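Plirnov Arm Guide
Section 3: Teaching a Task by Remote Control

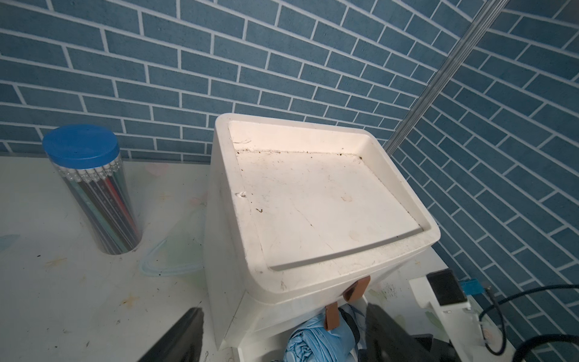

How many demonstrations does the arm need before it can do a task alone?

Plan on 200 for a single task at a single desk. The sales sheet promises far fewer. I have yet to see that work outside a showroom, and Fitriani Sumampouw, who ran the trials for this guide, hasn't either.

Before you record

1. Set the arm to Remote and check that the hand controller is paired.
2. Open and close the gripper 2 times. If the fingers lag behind your hand, stop and pair again.
3. Look at the wrist view on your monitor. You should be able to see both fingertips and whatever you plan to grip.

Caution: Keep cables and cords out of the arm's path. The software claims to steer around them. Don't count on it.

Recording

4. Press Record and wait for the tone.
5. Move in slowly, grip, lift, set down, let go. Don't talk to anyone while you do it.
6. Press Stop, then play the take back before you save it.
7. Delete any take with more than 3 tries at the grip. "Recovery" takes are supposed to help. Ours mostly taught the arm to fumble.

Note: The quality score shown after each take measures smoothness. It says nothing about whether the job got done. Herman Ngui saved a take that scored very well and never touched the object.

Moving the arm to another desk means new takes, whatever the Auto-Adapt setting says. Leave that setting off until you have read Section 4.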